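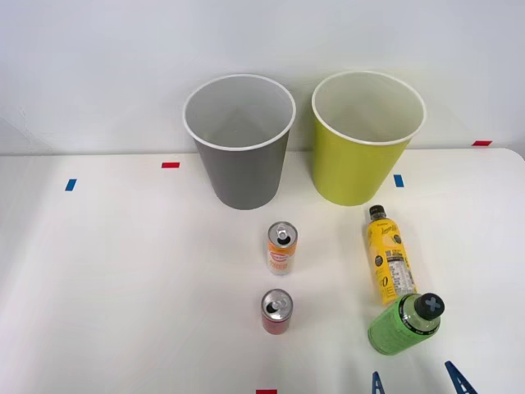

Storinley Boxing Club
Progress report to the Birkine Fund, September
Prepared by Abelardo Fuentealba, head coach

Dear Hui-mei,

You asked for a plain account of where the footwork and defense program stands, so I'll start with what I'm most excited about: the kids are moving their feet! When we wrote the application, most of our juniors could throw a decent combination and then stood there admiring it. Now they throw, step off the line and come back from a different angle, and they do it without me yelling from the apron (I still yell, but it's mostly encouragement).

Attendance

The junior group has 30 boxers signed up, which fills every place the grant pays for. Evening sessions are steady. The Saturday morning session was slow to catch on, and for a while I thought we'd have to drop it, but moving the start to 9:30 made a big difference for families coming in by bus. We now have a good mix of brand-new beginners and kids who have been with us since before the grant. I pair them up for the mirror drill, where one leads and the other has to match every step at the same distance, and the beginners pick things up from that much faster than they do from me talking.

Coaching

Vratislav Vrabec has taken over the defense block and I could not be happier with how he runs it. He starts everyone with the slip rope, no gloves, hands up, just bending the knees and passing under the rope while walking forward. Then backward. Then with a jab on each side. It's slow going at first and some of the teenagers grumble, but you should see their heads move in sparring now. A kid who used to lean straight back from every punch is rolling under hooks and coming up in position to answer.

Pei-shan Tu finished her assistant coach course and leads the warm-ups and the ladder work. She has a real gift for spotting a crossed foot from the other side of the gym. She also rewrote our beginner handout, so it now fits on one sheet and uses words an eleven-year-old can follow.

Equipment

The money for equipment went on the following.

2 double-end bags, hung at different heights so the smaller kids have one they can hit at chin level
Agility ladders and floor markers
Headguards in junior sizes
Body protectors for the coaches, from Cillulia
Replacement rope and hooks for the slip line

Everything has arrived except the last of the junior headguards, which are on back order. Cillulia has been very good to deal with and swapped one body protector that was too long for Pei-shan. We spent 200 dollars less than planned on the bags and I'd like your okay to put that toward hand wraps. Wraps wear out fast, and a lot of our kids are sharing or using pairs that have lost their stretch.

Sparring and safety

We kept to the rule in our application: no open sparring until a boxer has passed the defense check. The check is two rounds of touch sparring, body shots only, with Vratislav watching feet and eyes and nothing else. Not everyone passes the first time, and that's fine. Man-lok Chou took the check three times before he passed, and the third time he was so calm and so well balanced that the whole gym clapped. He's now one of the best I have at controlling distance, and he has asked to try a club show in the spring.

We have had no head injuries in the junior group. There was one sprained ankle, on the ladders, and that boxer is back training.

What hasn't gone so well

The video review sessions haven't really started. The plan was to film each junior shadowboxing at the beginning and end of the term and go over it together, but we only managed the first round of filming for part of the group. Evenings are short and I underestimated how long it takes to sit down with each kid. Pei-shan has suggested doing it during the Saturday session, two boxers at a time, while the rest are on the bags -- I think that will work and we'll try it next.

The girls-only hour has also been smaller than we hoped. The ones who come love it, and they are working hard on the pivot off the lead foot, but we need to get the word out better. The principal at Su Middle School has invited us to do a demonstration in the gym there, and we've said yes.

Next term

The next block adds counterpunching: catch and return first, then slip and return, then the pull counter for those who are ready. I've been looking forward to this part since we wrote the application! Vratislav and I have the drills written out and will send them with the next report, along with the attendance sheets and the receipts.

Please come by any evening you're free. Sessions start at 6 and the side door is open.

Warm regards,
Abelardo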